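Desk fruit: keep, bin or relocate?

Started by hefin_g in Desks, Sheds and Box Rooms
Views: 1,883

hefin_g
Right, settle something for us please. Our office is moving everyone along one bay in September and we've been told to get our desks down to what we really use. Fine by me. The trouble is the fruit. Our corner has had a fruit display on it for ages, and Kulsoom (she's on here, she can speak for herself) reckons it's the only cheerful thing on the whole floor. I reckon it's taking up half a desk and I want somewhere to put my elbows.

I started clearing at lunch and got as far as this before I was told to stop until there'd been a discussion. So, discussion!

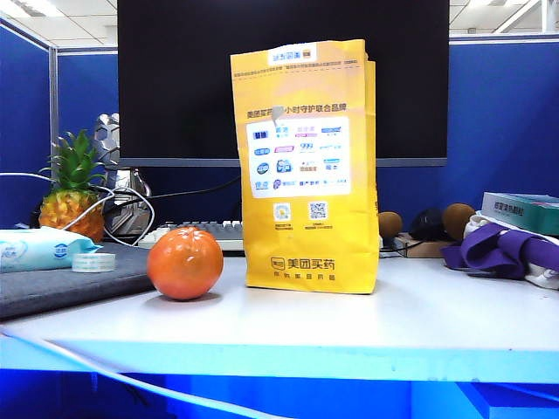

The desk at dinnertime, pineapple still in residence.

The big yellow bag is a Meituan medicine one, it stands up nicely on its own and I was going to use it for the stuff that's leaving. Tape and wet wipes on the mat are my tools of the trade. I've been given one locker shelf for everything I own and I'm not putting a pineapple on it.

kulsoomj
Kulsoom Janjua for the defence, hello all. Hefin has left out that he's got a drawer full of Botby catalogues he hasn't opened in years, and not one of those is going. My fruit weighs nothing and makes people smile when they come over to moan about the printer. I'd keep all of it and lose the catalogues.

deskwarden
Voting with Hefin, sorry. I do a desk like this for people at work now and again and the rule I go by is one daft thing per person. Pick your favourite and take the rest home. Otherwise you're dusting round it forever, and pineapple leaves are a swine to dust.

marrowfat
One daft thing per person is a miserable rule! I've got a shelf of 246 egg cups at home so maybe don't ask me. Keep the pineapple at the very least, it's got some presence, you could hang your lanyard on it.

tilly_b
What I'd sort first is the cables. There's a white one going right across the front of the pineapple and a black one heading off behind towards the bag. Get those tidy and I bet the fruit stops bothering you. I used the Fundik clips on mine, the stick-on ones, and it made more difference than chucking anything out.

deskwarden
Fundik clips come off the minute it's warm. Velcro ties, every time.

tilly_b
Mine have been up two summers, so we'll have to disagree there. Did you wipe the desk down first? It does say to on the packet.

deskwarden
I did not read the packet, no.

hefin_g
Fair point on the cables, I went back at about three and had a proper look.
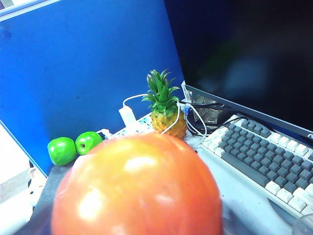 The thing is, once you start on the power you have to move everything else to get at it, and then where does it all go while you're doing it? I ended up with green apples in my coat pocket at one point. Facilities do have a spare under-desk tray, a Urkov one, but it wants screwing in and I'm not allowed to drill. So it's clips or velcro, and you two have just cancelled each other out.

kulsoomj
He put them BACK in the wrong order as well. The apples go at the partition end, they always have.

old_stapler
Careful with the tray idea in any case. We had them put in at our place and you can't get your knees under. I'd run the lead along the back of the desk where the partition meets it and leave the power strip on top where you can reach the switch. Less pretty, much less swearing.

Also, can I ask what the silvery honeycomb thing is behind the pineapple? Looks like it might be a computer or a stand of some sort. If it's a computer I'd want a bit of space round it before you start piling things up.

marrowfat
Wondered that too. Quite fancy one.

hefin_g
It's staying exactly where it is, with plenty of space round it.

deskwarden
Then you've only got the fruit and the wipes to argue over. I stand by one each. Kulsoom gets the pineapple, Hefin gets an apple, done by teatime.

kulsoomj
I'd accept the pineapple and both apples. Final offer. The big orangey-red one can go on Deng Street reception, they've got a bowl there with nothing in it but elastic bands.

tilly_b
Oh that's a good home for it. Do that.

hefin_g
Pineapple and ONE apple, and I'll put four of the catalogues in the recycling.

kulsoomj
Six catalogues.

hefin_g
Five, and you buy the velcro.

old_stapler
Get the long roll and cut it yourself, the ready-cut ones are never the length you want.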